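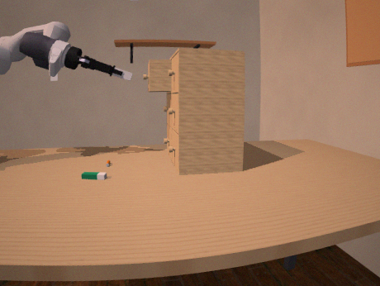 맨 위 서랍이 조금 열린 밝은색 나무 서랍장

3장. 엽서 보관함 처음 꾸미기

엽서를 모으는 분이라면 이 장이 제일 재미있을 겁니다! 상자에 쌓아 두었던 엽서에 자리가 생기고, 찾고 싶을 때 바로 꺼낼 수 있게 되는 단계니까요. Wendel 엽서 정리 세트에는 칸막이 카드 34장, 투명 봉투 200장, 색인 카드 묶음이 들어 있습니다. 서랍은 집에 있는 것을 그대로 쓰셔도 되고, 깊이가 엽서 세로 길이보다 넉넉하기만 하면 충분합니다.

3.1 시작하기 전에

넓고 마른 책상을 비워 두세요. 손을 씻고 완전히 말린 다음 시작합니다. 면장갑은 취향대로 쓰시면 되는데, 얇은 종이를 집을 때는 맨손이 오히려 편하다는 분도 많습니다.

주의: 고무줄로 묶여 있던 엽서는 고무줄을 잡아당기지 말고 가위로 끊어 주세요. 오래된 고무는 종이에 달라붙어 있을 수 있고, 당기면 그림 면이 같이 벗겨집니다.

주의: 우표가 붙은 엽서에 물티슈를 대지 마세요. 소인 잉크가 번지면 되돌릴 방법이 없습니다.

3.2 분류 기준 정하기

1. 엽서를 전부 꺼내 그림 면이 위로 오게 펼칩니다. 이때는 읽고 싶어도 꾹 참으세요(힘듭니다, 압니다).
2. 큰 기준을 하나만 고릅니다. 지역, 보낸 사람, 시기, 그림 주제 가운데 하나면 됩니다.
3. 작은 기준을 하나 더 고릅니다. 기준은 모두 2개까지만 쓰세요.
4. 어디에도 들어가지 않는 엽서는 '미정' 더미에 둡니다. 미정 더미가 커져도 괜찮습니다.
5. 큰 기준마다 칸막이 카드를 한 장씩 배정하고, 윗면 탭에 연필로 이름을 적습니다.

참고: 탭 이름은 짧을수록 좋습니다. '남쪽 바다 여행에서 받은 것들'보다는 '남해'가 서랍 안에서 훨씬 잘 보입니다. 펜은 분류가 완전히 자리 잡은 다음에 쓰세요.

3.3 봉투에 넣기

1. 봉투 입구를 손가락으로 살짝 벌려 공기를 넣습니다.
2. 엽서의 짧은 변부터 천천히 밀어 넣습니다. 중간에 걸리면 다시 빼고 모서리를 확인하세요.
3. 봉투 입구가 서랍 위쪽을 향하도록 세웁니다.
4. 대형 엽서에는 별매품인 Doucette 와이드 봉투를 씁니다. 기본 봉투에 억지로 넣으면 모서리가 접힙니다.

봉투에 넣고 나면 오래된 엽서도 정말 산뜻해 보입니다. 앞뒤를 마음껏 뒤집어 볼 수 있는 것도 좋고요!
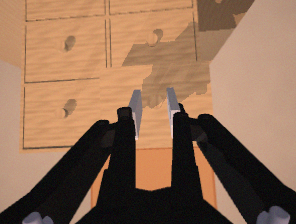 먼저 써 본 한 사용자는 처음부터 전부 봉투에 넣으려다 지쳤다면서, 자주 꺼내 보는 엽서부터 넣고 나머지는 저녁마다 조금씩 옮기는 편이 훨씬 즐거웠다고 알려 왔습니다. 그림 면이 거친 수제 엽서는 맨 나중으로 미루라는 조언도 있었습니다.

저희도 이 방법에 대찬성입니다. 순서를 바꾸어도 다음 단계에는 아무 영향이 없습니다.

3.4 서랍에 세우기

1. 서랍을 비우고 마른 천으로 안쪽을 닦습니다.
2. 바닥에 중성지를 한 장 깝니다. 서랍보다 조금 작게 자르면 가장자리가 들뜨지 않습니다.
3. 칸막이 카드를 먼저 세우고, 그 뒤로 엽서를 채웁니다.
4. 손가락 하나가 들어갈 만큼 여유를 남깁니다.
5. 빈 공간이 많이 남으면 Atach 받침대를 맨 뒤에 끼워 엽서가 눕지 않게 합니다.

주의: 새로 칠하거나 기름을 먹인 서랍은 냄새가 다 빠진 뒤에 쓰세요. 방충제나 방향제를 엽서와 같은 칸에 넣지 마십시오.

참고: 무거운 묶음은 아래 칸에, 자주 보는 묶음은 손이 편하게 닿는 칸에 두세요. 장마가 시작되는 6월에는 제습제를 새것으로 바꿔 주시면 좋습니다.

3.5 색인 만들기

색인은 건너뛰고 싶은 단계지만, 한번 만들어 두면 보관함이 완전히 달라집니다. 저희가 시험용으로 꾸민 보관함에는 엽서가 1,759장 들어 있는데, 색인만 보고 원하는 엽서를 찾는 일이 지금도 신기합니다.

1. 색인 카드 왼쪽 위에 칸막이 이름을 적습니다.
2. 그 아래에 엽서 번호, 받은 해, 그림 내용을 한 줄씩 적습니다.
3. 같은 번호를 작은 종이에 써서 봉투 안, 엽서 뒷면 쪽에 넣습니다. 엽서에 직접 쓰지 마세요.
4. 색인 카드는 엽서와 다른 칸에 모아 둡니다.
5. 컴퓨터로도 관리하려면 Gullutska 목록 프로그램을 열고 '새 보관함'을 선택한 뒤 같은 번호를 입력합니다.

참고: 번호에는 뜻을 담지 않는 쪽이 편합니다. 지역 약자를 번호에 넣으면 분류를 바꿀 때 번호까지 모두 고쳐야 합니다. 그냥 들어온 순서대로 매기세요.
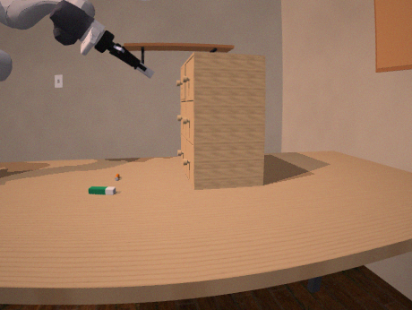

나중에 분류 기준을 바꾸면 번호도 다시 매겨야 하나요?

번호는 그대로 두고 칸막이 이름과 색인 카드의 제목만 고치면 됩니다. 프로그램을 쓰는 경우에는 '보관 위치' 항목만 바꾸고 저장하세요.

3.6 새 엽서가 들어왔을 때

1. 받은 날에는 마음껏 읽고, 하룻밤 평평한 곳에 둡니다.
2. 마지막 번호 다음 번호를 줍니다.
3. 봉투에 넣고 해당 칸막이 뒤쪽에 세웁니다.
4. 색인 카드에 한 줄을 더합니다.

비를 맞은 엽서는 흡수지 사이에 끼워 완전히 말린 다음 2번으로 넘어가세요. 드라이어는 쓰지 않습니다.

칸 하나가 꽉 차면 축하할 일입니다! 그 칸의 작은 기준을 따라 둘로 나누고, 새 칸막이 카드에 이름을 적어 넣으세요. 칸막이 카드는 낱장으로도 추가할 수 있으며, 주문 방법은 부록에 있습니다.

관련 항목
2장. 구성품 확인
4장. 우표와 소인 면 기록하기
5장. 계절별 습도 관리
Doucette 와이드 봉투 크기 안내
Atach 받침대 높이 조절
Gullutska 목록 내보내기와 인쇄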